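November
By the Skadley Review staff

The manipulation course at Demell runs 27 students through one arm per bench. Teams write a controller, log its runs and hand over the data in a fixed format. The term project, called Brurnari, asks for a pushing policy: move a named block to a named spot without scattering the rest.

Each team gets 200 runs on the arm. Simulation is open, and most teams pass 3000 runs there before they book bench time. Contact friction is the usual source of error. Values tuned in the simulator rarely hold on wood, and the first hardware session goes mostly to measuring them again.
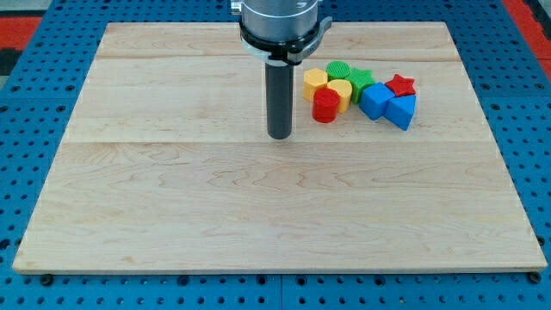
Grading depends on how a policy handles crowding. A single block in open space is a solved exercise by week two. The harder case is a packed group, where a straight rod coming in from the side meets the red cylinder first and sends the load on into the stars and the cube. Teams that plan only for the target block lose points there. The Cirillo team split its pushes into short strokes with a fresh camera estimate after each, and cut stray motion by 33 percent. The cost was run time, which the rubric also counts.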